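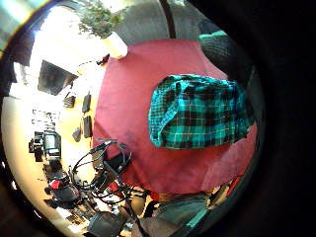
Do you need to sign up ahead to see the robots at a Veridov open day?

Anyone can walk in until the room is full, and the room is full at 70. After that you wait in the corridor with the coffee, where the company is often better.

Veridov Open Day, October 17, 2023
Words by Ngaio Stubbs

I went to the July open day expecting a robot butler and came home with a tote bag. I went to this one expecting a tote bag. They had run out, so I paid attention instead, and I'm a little sorry I didn't the first time.

The subject was cloth. Cars, boxes and bottles have been handled by machines for ages, but a plaid cloth folded on top of a big piece of red fabric is still a respectable day's work. Fabric wrinkles when you look at it funny. It has no fixed shape, and the fold you made a minute ago is already thinking about leaving. I have a linen closet that can confirm all of this.

The gallery opens with the view from the hand-held gripper, round and bent at the edges like a peephole. The red fabric takes up most of it, with the teal-and-black plaid resting on the right and a leafy plant in a white pot up by the top. Sepehr Karimi told us that people do the job by hand with the gripper first, and the recordings become lessons for the robot. He has folded enough for one lifetime, he said, and his mother is thrilled.

The rest of the day, for those who stayed in the corridor:

The talk. Inger Kirkegaard spoke for 22 minutes on why a towel is harder than an engine part. She had slides. The slide with the towel on it got a round of applause, and she waited for it to die down like a seasoned performer.

The numbers. The team's cloth set stands at 640 recorded folds so far, which sounded like a lot until Mahsa Sharifi mentioned what they would like to have. She wouldn't let me print the figure. Picture somebody asking for a second helping before the first has reached the table.

The try-it-yourself hour. Visitors lined up to take the gripper and fold a cloth. You hold it like a barbecue tool and you very quickly learn how much work your other fingers have been doing all these years. I produced something between a napkin and an apology. Fereshteh Ebrahimi looked it over and said they could use examples of that too, and I have decided to take it as praise.

The questions. A man in the front row wanted to know when it would do fitted sheets. There was a long silence. Inger said the lab had a policy of being truthful with the public and then moved on to the next hand.

The neighbors. Travetti and Kiani, from down the hall, kept their doors open as well. Travetti had a conveyor and a bowl of mints. Kiani had a very good poster. I can recommend the mints.

The sandwiches. Bostar did the catering again. The egg ones went first, as they did in July, and again I was standing at the wrong end.

Doors closed at 2 sharp, while I was still in line for a second turn with the gripper. Names for the spring mailing list can be left at the front desk. Ask Sepehr about the tote bags; he says more are on order.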